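Table tennis kit: cases, bags and bats
Gallery

This page is about how members carry their kit. Captions are by Urmila Chaturvedi.
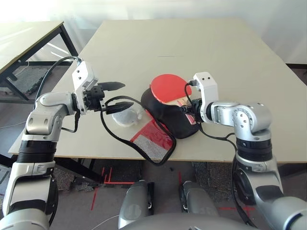 Babita Srivastava wrote in to say that she gave up on padded cases years ago and keeps her bat in a plain cotton pillowcase, folded twice. She has had the same rubbers on for two seasons and sees no difference. Stijn Peeters replied that he would not trust a pillowcase on the bus.

Red-faced bat, black fabric case, red and white mesh bag, long black drawstring cord. The light wooden handle has red markings.

Notes on the kit

Cases. A fabric case that follows the shape of the bat takes up very little room in a rucksack. Wipe the rubber and let it dry before the bat goes in. The Fametti case we sell at the desk fits one bat. The Nasano fits two, but it is a tight squeeze if both handles are flared.

Mesh bags. Good for balls, a towel or a damp shirt. Pull the drawstring right up and tie it, or the balls will be all over the car park. Long cords can be shortened with a knot near the end. Please do not hang bags from the net posts, as it bends the clamps.

Rubbers. Match rules ask for one black side and one side in a bright colour, and red is still what most of us use. Keep bats out of hot cars in summer. If an edge starts to lift, bring it to Vikas Rajput, who has the glue and the roller in the cupboard by the hall door.

Handles. Tape is fine for practice. Krystyna Szczepańska prefers a light sanding where the thumb sits and nothing else.

Balls. We ordered 200 training balls in September and they are going faster than expected. Check under the radiators before you go home. Cracked ones go in the tub, not back in the bag.

Spares. There are 19 club bats to borrow. Sign the sheet, and put the bat back in a case afterwards, any case.

More pictures

Send yours to Urmila with a line saying what the bag or case is and how long you have had it. Large files are fine. The next page will be shoes and towels, and after that the table covers, if the Tandunon ones have arrived by then.

Back to gallery index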